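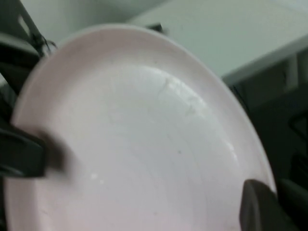 Trurik Manipulation Group, Department of Mechanical Engineering

3. Collecting the demonstrations

3.1 Task and setup

The policy described in Section 4 was trained only on demonstrations given by people. We collected 500 of them in August at a single table. The core task is to take a plate by its rim, carry it to a wire dish rack and set it down upright. Two-finger grasps across the width of a plate are hard on the wrist view, as the plate then covers most of what the camera would otherwise see (Figure 2), and we wanted many examples of this kind. The surface of the table is black with a strong wood grain, and we left it uncovered.

3.2 Operators

Four operators took turns: Vondráček, Miranda, Palaniappan and Shezi. Each had one practice session before any recording was kept. Operators were told to move at a pace they found comfortable and to finish the episode even after a poor grasp. Sessions ended after an hour - tired operators tend to cut corners on the approach, and this shows up later in the policy.

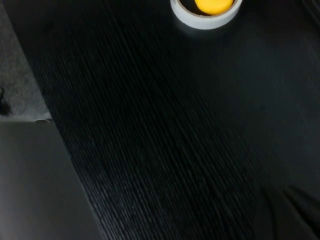
Episodes begin with the arm in one of 11 start poses, drawn at random by the recording script. In several of these poses the wrist camera sees mostly bare table, and the operator must bring the target into view before doing anything else. We kept this search phase in the data. An earlier version of the set, trimmed to start at first sight of the target, gave a policy that stalled when nothing familiar was in view.

Small objects that play no part in the task were also left on the table. These include colored cubes and a roll of tape, and their positions were changed between sessions. The operator was free to go around them but was asked not to move them on purpose.

3.3 Labeling and rejection

Hashemi reviewed every episode at half speed and marked it as clean, usable or rejected. An episode was rejected if the plate was dropped, if frames were missing, or if the arm reached a joint limit. Of the 500 episodes, 300 were marked clean and 194 usable, and the rest were rejected. Blurred frames were not a reason for rejection. The wrist camera blurs whenever the arm turns quickly, and the policy will meet the same blur when it runs. 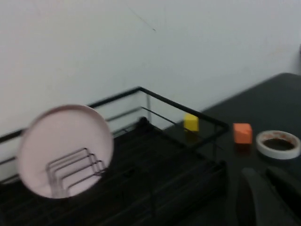 Figure 2. Wrist camera views from the collection: a plate held between the fingers, open table with a roll of tape, and a pink plate standing in the rack with two cubes and the tape to the right.

3.4 Splits

We held out one full session per operator for testing.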